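Colleen Cloutier had the kettle on before I'd even got my coat off, and by the time we sat down she was already telling me about her first winter at the Butthorpe toy library, back when it was one cupboard and a borrowed table (and the cupboard stuck!).

"I thought we'd get a handful of families," she said, pouring. "I'd made 23 membership cards by hand, and I was worried I'd wasted the cardboard."

They have 321 families now, and a proper room with a radiator that works most of the time. November is the busy stretch, when it's too dark for the park after school and everybody wants something new on the living room rug.
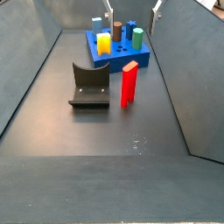 Colleen raised four children of her own, and she has firm opinions about what lasts in a house. Batteries she can take or leave, and she has never warmed to anything that sings. What she loves is the plain stuff, like a bright blue board with pegs of different shapes standing up in it, the sort of toy a two-year-old and a grandfather can sit over together. "My youngest would carry one peg around all day," she told me, laughing. "It came to the grocery store. It came to church."

I asked whether she ever thinks of handing over the keys. She looked into her tea for a good while. "Dalia Filali does the evenings now, and she's better with the paperwork than I ever was," she said. "But I'd miss the mornings."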